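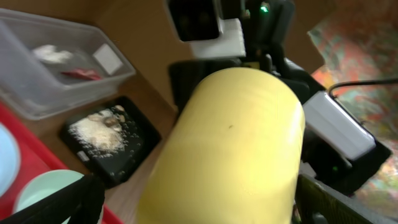

The yellow one, with the patterned cloth behind it.

Aug 2, 2022

Spent most of the afternoon sorting out the craft table and got further than I expected. It has been bad since June, when I brought the last of the boxes over from the Vorside flat and put them down wherever there was a gap.

Started with the clear plastic container because it was closest. I'd been using it as a place to drop things I didn't want to decide on. The red thing can stay in there for now. The crumpled white thing, cloth or tissue, can go. I wrote a few new labels on white card and then couldn't settle on what to call half the groups, so only some of them got used.

The black tray is staying on the table. I tried it on the shelf for 20 minutes or so and kept getting up to reach it, so down it came again. The wooden top could do with an oil but that's a job for cooler weather.

I can't make up my mind about the yellow cylinder. It's a nice colour, pale, close to the butter they sell at Nikitz, and the surface is smooth without being shiny. It has one small dark speck near the middle that I keep noticing. It takes up a lot of room for one thing, though. I've put it in the keep pile and will look at it again at the end of the week.

The patterned fabric needs a proper home. Red, orange, green, teal, all blotched together – it goes with nothing else I own and I like it anyway. I had thought of cushion covers. There might be enough for 4 if I cut carefully, but I haven't measured. The Sarnar shop wanted $70 to make them up, so I'll do it myself on the machine.

Flattened what cardboard I could and kept one good piece to cut on. Two bags went out to the car for the Frota depot. They shut early and I missed them, so the bags will have to ride around with me for a bit.

Had toast for tea, standing up, because the chair still has the wool on it. Tomorrow the wool, then the drawer with the buttons if there's time. Need to buy more card and a marker that works.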